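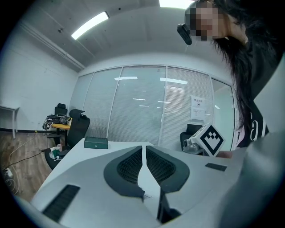

Furniture update from the Pilthorpe room, September 1, 2018. Bit of a thread.

White tables first. The long ones we wanted from Olurholm were £233 each, so we went second-hand and paid £200 for the lot, delivery £20 on top. They wipe clean with washing-up liquid. Don't use cream cleaner, it dulls the surface.

The dark green box with the clasp lives on the white table. Lid down when you've finished with it please. Tape, spare pens and the door key tag all go back in there.

Office chairs: mesh backs are staying. The padded ones we had in January went to Requena and I don't miss them. Castors are fine on the wooden floor but pick the grit out of them now and then.

Small white table with the thin metal legs is for bags and coats. Please don't sit on it. 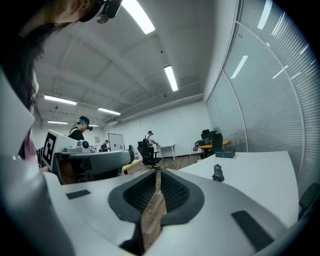 A reply asks whether the small table could go by the door, as people drop their bags there anyway.

Fine by me. Try it for a week and keep the doorway clear.

Still looking for a lamp. Mamik had one for £200, which is too much.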